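Gidix Storage Rooms, Bustamante Building
Plastic container and bin inspection, with comments
Date of round: 2024-12-23
Rooms covered: pantry store, craft room, wash-up area
Previous round: April

How to use this sheet

Work through the items in order. Mark each one OK, Watch, or Remove. A container marked Watch goes back on the shelf with a strip of blue tape on the outside. A container marked Remove goes to the cart by the door and does not go back on the shelf, even if the shelf looks bare without it. Write comments in plain words. "Bad corner" is fine if you also say which corner.

Section A. Before you start

A1. Floor clear between the shelves and the sorting table. OK.
A2. Sorting table wiped down. OK. There was syrup on the far end, which took two passes.
A3. Overhead lights all working. Watch. The tube over the second bay flickers for the first few minutes. Put in a request for a new one.
A4. Step stool has all its rubber feet. OK.
A5. Gloves available in medium and large. Watch. Large only. Medium on order.
A6. Last sheet on hand for comparison. OK.

Section B. Shelving

B1. Shelf units fixed to the wall. OK. All brackets tight by hand.
B2. Nothing heavier than a full flour bin above shoulder height. Remove. Two crates of jars were on the top shelf in the pantry store. Moved to the bottom.
B3. Shelf edges free of burrs and loose trim. Watch. The trim on bay 11 is lifting at the left end. Taped for now.
B4. Bins do not stick out past the shelf edge. OK in the pantry store. Craft room had several sticking out because the bins had been put in sideways. Turned.
B5. Labels face out and can be read from the aisle. OK, mostly. The older labels from 1995 are brown and hard to read but still attached. Replace as the bins are replaced.

Section C. Rims, corners and walls

This is the section that takes the time. Containers with thin rims get picked up by the rim, whatever the label says, so the rim is where they go first. Check every rim by eye and then by touch, with gloves on. Go all the way around, including the side that faces the wall.

C1. Rim free of chips. OK, except as listed in Section F.
C2. Rim free of splits running down into the wall. OK.
C3. Corners free of white stress marks. Watch. Three of the square tubs in the craft room have pale marks at one corner. No split found when pressed lightly.
C4. Walls flat, no bowing. OK for the clear and tinted ones. The tall gray bins bow when full. This was noted in April as well, and it has not become worse.
C5. Molded ridges and panels clean, nothing caught in the lines. Watch. Dust and bits of label paper collect in the seam lines. Use a soft brush, not a blade.
C6. Marks inside the container checked. A mark that wipes off is dirt. A mark that stays and cannot be felt is a stain or part of the molding. A mark that catches a glove is a scratch or the start of a crack, and the container goes to Watch at least.

Tinted plastic needs more care than clear. The color is deeper where the plastic is thick, at the edges and along the rim, and a fine crack can hide in it. Glossy walls throw back the overhead light, so tilt the container until the glare moves off the part being checked. For the amber-tinted containers, follow the rim around each rounded corner and down the straight run, then look at the inner wall panel separately.

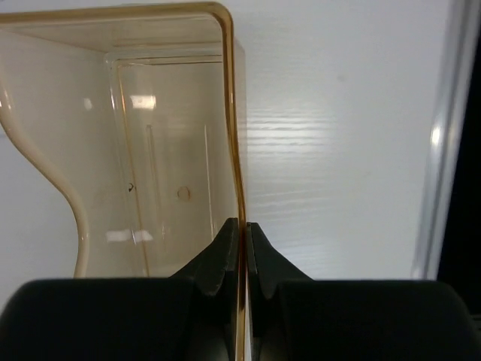
Bustamante asked whether the tinted containers should be retired all together, given how much longer they take to check, and pointed out that the clear ones stack better anyway. The comment also said that the wash-up area has been drying the tinted ones upside down on the rack, with the whole weight on the rim.

Reply to the above: no need to retire sound containers. They stay in use until they fail an item on this sheet. The drying point is accepted. From this round on, they dry right side up or on their sides, one layer deep. A note has been put up over the rack.

Section D. Lids and closures

D1. Each lid fits its container without forcing. Watch. Lids from two sizes have been mixed in the same crate. They look alike but one is slightly longer. Sort before next round.
D2. Clips open and close fully. OK. One stiff clip in the pantry store, eased with warm water.
D3. No lids used as trays. Remove. Found two under plant pots. Washed and put back.
D4. Gaskets in place where there should be gaskets. OK.
D5. Spare lids kept flat. OK.

Section E. Lifting and handling

E1. Full containers lifted from underneath with both hands. Could not be checked during the round as no one was working. Reminder added to the notice board.
E2. Empty containers may be picked up by the rim if the rim has passed C1 and C2.
E3. Stacks no higher than the sorting table. OK in the pantry store. Craft room over by one layer. Split into two stacks.
E4. Stuck containers separated with a twist, never pried with a tool. Watch. There is a butter knife on the craft room shelf with plastic shavings on it. Taken back to the wash-up area.
E5. Cart wheels lock. OK.

Section F. Items found

Shelf tag 413, square tub, clear. Chip in the rim at the back right corner, smooth to the touch. Watch.

Shelf tag 3763, long bin, gray. Split at the handle, about an inch. Remove. The contents were dry beans, now in a spare tub on the same shelf.

No tag, round tub, white. Warped bottom, rocks on a flat surface. Remove.

No tag, two shallow trays, clear. Cloudy all over but sound. OK for craft use, not for food. Marked on the underside.

Teltier drawer unit, craft room. Second drawer drops when pulled out past halfway. Watch. Do not load with anything heavy.

Comment on the tag numbers: the short tags and the long tags come from two different systems. Both are still valid. Please do not peel off a short tag because it looks old.

Section G. Cleaning after the round

G1. Wipe rims and walls with warm water and a little dish soap. No scouring pads on tinted or clear plastic.
G2. Rinse inside corners. Soap left in a corner dries to a film that looks like a stress mark and wastes time on the next check.
G3. Dry with a cloth if the container is going straight back on the shelf.
G4. Empty the brush tray.
G5. Return the step stool to its hook.

Open points for the next round

Light tube over second bay.
Medium gloves.
Trim at bay 11.
Sorting of the mixed lids.
Recheck the three square tubs with pale corners. If any mark has grown, move it to Remove without further testing.
Decide what to do with the round tubs. Several have no lid and have not had one since before the April sheet.

Round finished. Cart emptied into plastics recycling except for the gray bin, which will not fit and is standing next to it.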